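Wurer公司自动化部完成料箱抓取单元年度维护

2026年9月4日,Wurer公司自动化部发布通报,位于Himholm厂区的料箱抓取单元已完成本年度计划维护,并于当日恢复运行。该单元承担Memura项目的混杂物料抓取试验任务,由一台库卡机械臂、末端夹爪、视觉装置及金属料箱组成。

## 维护范围

通报指出,本次维护依照部门《设备保养规程》执行,共列入9项作业,涵盖机械臂本体、线缆、夹爪、视觉装置和料箱工位。按照规程,该单元每累计运行900小时须停机检修一次。上一次检修于2月完成,期间未发生非计划停机。

线缆整理是此次作业的重点。2月检修记录显示,腕部外置线束在大角度旋转时与本体外壳之间余量偏小,长期运行存在磨损风险。维护人员据此重新调整了线束走向,在腕部一侧保留足够的弯曲余量,并逐段检查护套和接头。凡护套出现压痕或硬化的线缆,一律予以更换,旧件登记后统一报废。

夹爪部分完成了拆检、清洁和重新装配。指端开合行程经量规复核,符合图纸要求。接头全部重新插接并做拉力检查,气路保压测试持续13分钟,压力读数未超出允许范围。

## 料箱与工位

料箱采用夹具固定,前后并列布置。自动化部表示,料箱位置一旦发生偏移,示教点位与实际位置之间即产生误差,轻则抓取失败,重则造成夹爪与箱壁碰撞。因此,规程要求每次检修后重新紧固夹具,以箱体内角为基准复测位置,并将结果写入单元档案。

箱壁涂层磨损情况也列入检查内容。经评估,现有磨损不影响使用,暂不更换料箱,下次检修时再行复核。箱底如有碎屑或油污,须在试验开始前清理干净。

## 标定与验证

机械部分检查合格后,技术人员对视觉装置进行了重新标定。标定工作分两步进行:先校正镜头参数,再确定相机与机械臂末端之间的相对位置关系。标定数据由两名技术人员分别复核,确认一致后写入控制器,原有数据同时备份留存。

随后进行低速验证。箱内放置外形、材质各异的物品,机械臂以降低后的速度逐一接近目标,操作人员在安全区域内观察线束与箱壁之间的间隙,随时准备停机。 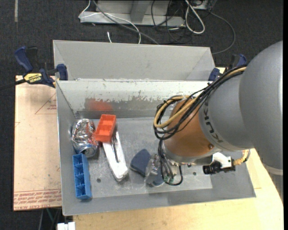

低速验证通过后,单元转入连续抓取测试,共执行100次抓取循环。测试期间,控制器未记录碰撞报警,线束未出现牵拉或缠绕现象,各轴温度处于正常区间。测试数据已提交Memura项目组,作为后续试验的比对依据。

## 后续安排

自动化部要求,各班组在使用该单元前应完成开机点检,重点查看腕部线束、夹爪接头及料箱夹具,并如实填写点检表。发现线缆松脱、夹具移位或异常声响时,应立即停机并报告当班负责人,不得自行调整标定参数或变更示教程序。

本次维护所需备件由供应商Căpraru提供,余件已办理入库手续。更新后的保养规程及点检表自即日起在Himholm厂区执行,旧版文件同时废止。相关班组应在首次上机前完成新版规程的学习和签认,签认记录交自动化部存档。

(Wurer公司自动化部供稿)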